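Direct entry (armed forces)

Direct entry, also called skilled entry or lateral entry, is the enlistment of a person who already holds a civilian trade qualification into a rank and pay grade above that of an untrained recruit. It is used mainly for technical and medical trades in which the training time is long and the number of serving instructors is small. The term normally covers enlisted ranks only. The award of a commission to a civilian specialist, such as a doctor, lawyer or chaplain, is usually dealt with under separate rules and is known as a professionally qualified commission.

Contents
Definition and scope
Background
Selection and trade testing
Rank, pay and seniority
Basic training
Length of engagement
Reserve forces
Criticism
See also

Definition and scope

A direct entrant is distinguished from an ordinary recruit by the recognition of prior learning at the point of enlistment. The recruit is sworn in, completes some form of basic military training and is then posted to a unit without passing through all, or in some cases any, of the trade school course. Recognition may be full or partial. Under full recognition the entrant is treated as a qualified tradesman or tradeswoman from the first day of posting. Under partial recognition the entrant must complete a shortened course covering those parts of the trade that have no civilian counterpart, for example work on weapon mountings, work under blackout, or the handling of classified equipment.

The trades most often opened to direct entry are vehicle repair, electrical fitting, computer and radio maintenance, nursing, dental assistance, cookery, surveying and music. Combat trades are almost never included, since no civilian qualification covers them. Former service personnel returning after a break are sometimes counted as direct entrants in recruiting returns, although most services list them apart as rejoiners.

The word "lateral" is preferred where an entrant transfers from another uniformed body, such as the police, the coastguard or the armed forces of an allied state. Transfers of this type involve the recognition of rank as well as trade, and are generally subject to agreement between the two employers.

Background

Armies have long hired skilled workers for particular tasks. Farriers, armourers, wheelwrights and bakers were commonly engaged on contract and travelled with the baggage. They were not always subject to military law, and many could leave at the end of a campaign. The gradual absorption of these workers into uniformed corps brought them under the same discipline as other soldiers and created the need for a rule on what rank they should hold.

The spread of conscription reduced the need for such rules. A conscript army draws on the whole male population, or in some states the whole population, and will by chance receive a supply of mechanics, clerks and nurses. The main problem is one of sorting, and it was met by questionnaires and trade tests at the reception depot. When conscription ended or was suspended, services that had relied on this supply found themselves short of skilled staff in the same trades in which civilian wages were rising fastest.

Two responses were available. The first was to enlarge the trade schools and train school leavers from the beginning, accepting that many would leave at the end of their first engagement. The second was to buy in finished skill at a higher starting rank. Most services adopted a mixture, with the first method supplying the bulk of numbers and the second used to fill gaps.

Selection and trade testing

Applicants are normally required to show an original certificate and evidence of recent work. Because certificates differ in content between awarding bodies, many services add a practical test. The test is held at a depot or trade school and is marked by serving instructors against the same standard used for course leavers.

The Wolten depot procedure is a typical example. Candidates attend for five days. Medical and fitness checks are completed first, and a candidate who fails them does not go forward to the trade test. A written paper follows, covering safety rules, the reading of drawings and basic fault finding. The practical test takes up the remaining time. Electronic trades are tested on the stripping, inspection and refitting of common equipment, vehicle trades on a braking or transmission task, and catering trades on a meal prepared to a fixed scale of rations. Results are given as pass, partial pass or fail. A partial pass leads to an offer at the lower of the two entry grades.

Marking places weight on method. A fault correctly cured by an unsafe or unrecorded method is scored as a failure of that item, and candidates from small civilian workshops are reported to lose more marks under this rule than under any other. Record keeping is assessed throughout, as military maintenance depends on the next person being able to see what was done and when. 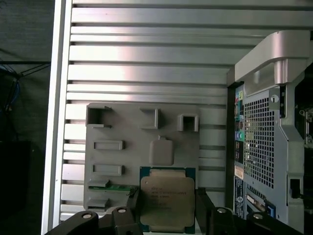
One respondent to the depot's own survey of entrants objected that the practical test measured familiarity with service paperwork more than skill at the bench, and asked for the forms to be sent out in advance. Blank copies have since been included with the joining instructions. The pass mark was left unchanged.

Security clearance is handled separately and may take longer than all other stages together. Entrants are often enlisted on a basic check and restricted to unclassified work until the full clearance is granted. Where the trade offers little unclassified work, the start date is put back.

Rank, pay and seniority

The starting rank of a direct entrant is usually that of a trained private soldier or its equivalent, with accelerated promotion to the first non-commissioned rank. Some services grant the non-commissioned rank at once. The second practice is simpler to administer and easier to advertise, but places a person with no experience of military supervision in a supervisory rank.

Three devices are used to deal with this difficulty. Under acting rank, the entrant wears and is paid for the higher rank but reverts to the lower one if a leadership course is not passed within a set period. Under technical rank, the entrant holds a rank title restricted to the trade and has no power of command outside it. Under a pay supplement, the entrant holds an ordinary junior rank and receives the difference in pay as an allowance. The last of these is the most common in small services. It has the drawback that the allowance is often left out of the calculation of pension.

Seniority is counted from the date of enlistment in nearly all cases. Civilian experience may raise the point at which an entrant joins the pay scale but does not count towards promotion boards that require a minimum time in rank. Appeals on this point form a large share of the complaints made by direct entrants in their first engagement.

Basic training

All direct entrants receive basic military training. The length varies widely. A full course is identical to that given to other recruits and includes fieldcraft, weapon handling, drill, first aid and military law. A short course keeps weapon handling, first aid and law, and reduces the rest.

At Rillel, where both courses are run on the same site, the yearly intake is 820, of whom around 200 are direct entrants. The two groups share ranges and messing but are housed in different blocks. Direct entrants are on average older, and the physical programme allows a slower build-up in the opening weeks, with the same final standard. Injury returns are kept separately for each group.

Medical and dental entrants are often trained in their own platoons. Musicians may be trained with a band, with weapon training limited to personal protection.

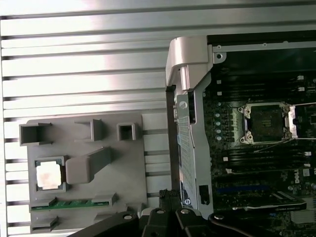 Length of engagement

Direct entrants generally sign for a shorter first period than ordinary recruits, as there is less training cost to recover. Where a joining payment is offered, the entrant may be required to serve a minimum time or repay all or part of it. Repayment rules are commonly reduced on a sliding scale, so that the sum owed falls with each completed year.

Extension is by mutual agreement. At the end of the first engagement an entrant may leave, extend for a further short period, or apply for conversion to a full career engagement. Conversion normally requires the leadership course to have been passed and removes any restriction attached to technical rank. An entrant who converts is afterwards treated in the same way as other members of the trade for posting and promotion.

Notice periods follow the general rules of the service. Release may be delayed where the trade is listed as short of numbers, and such lists tend to include the trades in which direct entry is used.

Reserve forces

Reserve units make heavier use of direct entry than regular units. A reservist who practises the trade in civilian employment keeps the skill current at no cost to the service, and annual training can be given over to military subjects. Field hospitals, rail and port units and signals maintenance units are commonly staffed on this basis.

The arrangement depends on the civilian employer releasing the reservist when called. In sectors with few qualified staff, mobilisation can move a shortage from the service to the civilian body. Some states limit the number of reservists who may be drawn from a single hospital or firm.

Criticism

Objections to direct entry fall into two groups. The first concerns fairness to those who enlisted without a qualification and reached the same rank by service. Resentment is reported to be strongest where entrants receive a visible rank at once, and weaker where the difference is paid as an allowance.

The second concerns cost. The Horrocks review of technical manning found that savings on trade school places were partly offset by higher pay, the cost of testing and the additional supervision needed during the first posting. It recommended keeping direct entry for trades with a standing shortage and closing it in trades where the schools could meet demand.

A contrary view was put forward in the Grulimetti report, which held that the comparison had left out the cost of posts standing empty while ordinary recruits were in training. The report proposed that vacancy time be included in all later estimates. The two documents used different lists of trades, and their totals cannot be directly compared.

See also

Commission (military)
Enlistment
Military reserve force
Recognition of prior learning
Terms of service
Trade test
Warrant officer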